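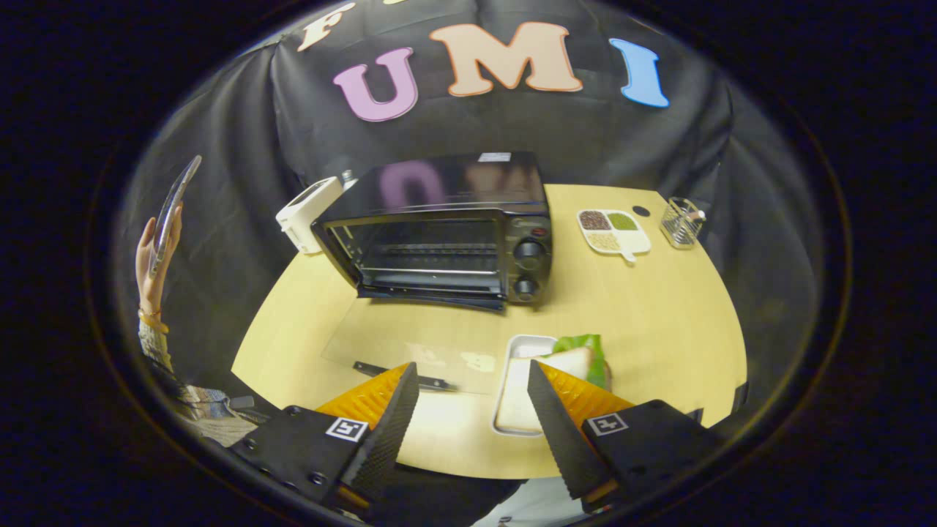
Eilif Bakke
Course Instructor, Event Management for Fan Conventions

Handout 4: Guest Bookings and the Program Grid
Issued 13 November 2025

Students should read this handout before beginning the scheduling assignment. It concerns the Lindero Fantasy Weekend, the practice case used for the remainder of the term.

1. The guest agreement

A guest agreement sets out what the convention will pay and what the guest will do in return. It should state the appearance fee, travel and lodging, the hours at the signing table, and the number of panels. Photo sessions are listed separately, as they are often sold by a different company. In the practice case, photo sessions are handled by Pasix, and its hours must be agreed before the grid is drawn up.

Cancellation terms deserve close reading. Film and television guests commonly reserve the right to withdraw for paid work — sometimes at very short notice. Publicity should therefore carry the words "guests subject to change."

2. Rooms

Main Stage, Solanki Hall: 700 seats
Screening Room: 104 seats
Workshop Room: 28 seats

Expected attendance is 2000. A headline panel may not be placed opposite the costume contest, and the hall must be cleared between ticketed sessions.

3. The grid

Enter fixed items first: opening remarks, the costume contest, and any screening with a licensed start time. Guest panels follow. Leave half an hour between a guest's panel and the same guest's next signing period.

4. Assignment

Prepare a full grid for both days, with a one-page note explaining how you would respond if the headline guest withdrew. Grids are to be submitted through Plundura by the first class meeting in December. Late work is accepted only by prior arrangement with the instructor.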